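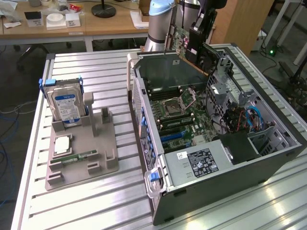
Diary > Work > October

Friday, and I'm writing this on the bus with my shoes half off. So, the arm at bench 4. I said I'd give it a month before I made up my mind and I'm nearly there, I guess!

It does the cards and the memory on the refurb towers now, and I do everything it can't, meaning cables, stuck latches, and anything a customer has glued (why do people glue things?). I used to go home with sore thumbs from pushing RAM in all day. Thumbs are fine now. My neck is worse from turning around to look at it.

What I miss is the talking. Léonie Gautier and I used to sit across from each other and get through a whole season of some show, scene by scene, over one pallet. Now she's on the Hindex screen at the far end, and I'm loading the tray, CPU in the square, stick in the groove, drive in the slot, over and over. She waved at me today. Big moment.

Jernaler wants 80 towers a shift by spring. Aryee told us at lunch that no one is losing hours, and I believe him, mostly, but the Sovudmont shop had 19 people on benches and I keep hearing different numbers for what it has now. I asked if I could do the training to set up the arm myself. He said put it in writing. So I did, on the back of a packing slip, and left it on his keyboard before I clocked out.

Need milk and bus money for Monday.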